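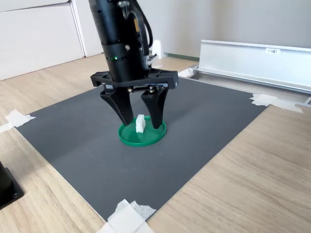
Green lid on the gray mat, with a small white block standing in it.

Join us at the table: call for participants, Kurberg tabletop sessions

Do you like small, fiddly things? Do you straighten the coasters at other people's houses? Then we would love to hear from you! Plornport is looking for people to take part in a new round of sessions on how everyday objects get picked up, placed and put away. The objects are as plain as they come (jar lids, little blocks, that sort of thing), and we never get tired of them.

You'll sit at a table with a mat taped down in front of you and work through short placing tasks. Put the block in the lid. Take it out again. Move the lid to the far corner of the mat, then bring it back. Between rounds we ask you to talk through how you went about it, which is the part most people end up enjoying the most. One person in the last round spent a whole break explaining why a lid should always be set down rim up, and we wrote down every word.

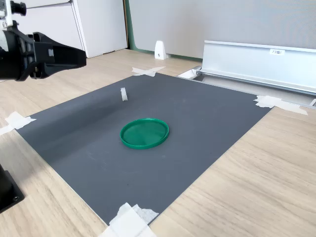 We use masking tape at the corners because it peels off cleanly and lets us shift the mat for left-handed people. Please tell us on the form which hand you use, and whether you'd like a higher or lower chair.

Who can take part
Anyone 18 or over who can sit comfortably at a table for the length of a session. Glasses are fine, and so are long sleeves if you don't mind rolling them up. You don't need any experience, and slow, careful people are every bit as welcome as quick ones!

What we ask of you
2 visits to our Kurberg room, each made up of 4 short rounds with breaks. Coffee, tea and snacks are on us, and we cover your bus fare.
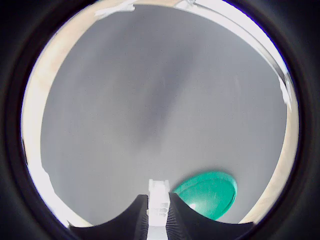 Page last changed: February 14, 2024

How to sign up
Fill in the Swanepoel form at the Wostley front desk, or call extension 3717 and leave your name and a good time to reach you. Please mention call number 1035 so your message gets to the right people. We're filling places through the end of February and will call everyone back, including those we can't fit in this time. If you have a friend who'd like to come too, put both names on one form and we'll try to book you for the same day.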